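Getting permanent marker off a white tabletop without wrecking the finish?

Posted by Daichi Arai

Hi all, first post so be gentle! I picked up a secondhand Grundinard table last month (the off-white one with the smooth top) and I use it for labeling jars, sorting seed packets, wrapping parcels, that kind of thing. It was in great shape until I decided to address a stack of envelopes with a black permanent marker and no blotter underneath. Now I've got a bunch of little dots and one long line near the corner where I ran right off the edge of an envelope.

So far I've tried dish soap and warm water, which did nothing, and a pencil eraser, which took off a tiny bit of the line and a whole lot of my patience. My neighbor swears by toothpaste. My sister says nail polish remover and just be quick about it. I'm nervous about both. I don't have the original paperwork and I have no idea what the top is coated with. It feels sort of like a kitchen counter but a little softer?

Has anyone gotten marker off one of these? I'd like to keep the finish if I can. I paid $30 for the table so it's not a tragedy, but I like it and it fits exactly between the window and the radiator.

3 replies

Posted by Prusteo

Rubbing alcohol. Cotton ball. Done.

Posted by seedsandstring

Please don't use the nail polish remover! I did that on a white desk and it left a cloudy patch the size of my palm that I had to look at for years. If it's the kind with acetone in it, it can soften some coatings before you even notice anything going wrong, and there's no buffing it back afterward (believe me, I buffed).

Alcohol is where I'd start too, but test it first. Flip the table over or find the underside of the lip, dab a little on, wait a few minutes and wipe with a white cloth. If the cloth comes away clean and the spot isn't tacky or dull, go ahead on top. Then work like this:

Put the alcohol on the cloth, never straight on the table.
Press it on the mark and count slowly to ten.
Wipe toward the middle of the mark so you don't spread a gray halo.
Turn to a clean bit of cloth every single time.
Wipe down with plain water and dry it.

You'll probably need several rounds on that long line. Dots are easier. If there's a ghost left at the end, a paste of baking soda and water on a fingertip will sometimes lift it, but go very lightly, it's an abrasive and so is toothpaste. On a shiny top you'd see the dull spot forever. On something more matte you might get away with it.

One other trick that sounds silly: scribble over the old mark with a dry-erase marker and wipe it off right away. The solvent in the fresh ink loosens the old stuff. It worked for me on a fridge door and a plastic storage bin, and it did not work at all on a painted shelf, where I ended up with two colors of marker instead of one. So, test that too.

Posted by Takagi_at_home

I'll second the dry-erase thing. I've had three white tables and every one of them got marker on it within the first week, so I have opinions.

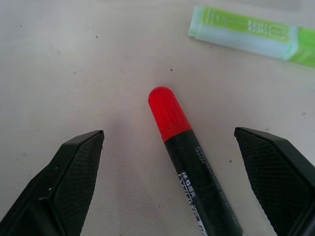
Dukier, May 19, 2023

What matters most is how porous the top is. Mine has a very fine texture to it and the ink settles down in there, so a flat cloth skims right over the top. An old soft toothbrush dipped in alcohol gets in much better — just small circles, hardly any pressure. I bought a 200-count box of cotton swabs for this and I'm still using them up on window tracks.

Also, put something down before you write! I keep a cheap silicone baking mat rolled up by the table and it comes out for envelopes, paint, glue, all of it. And cap your markers between labels. Half my dots came from a marker lying there open while I hunted for tape.

Daichi, if the alcohol test on the underside goes badly, stop there and try the eraser again, a white vinyl one this time. The pink kind is gritty. Post back with how the corner turns out, I'm curious about the Grundinard finish.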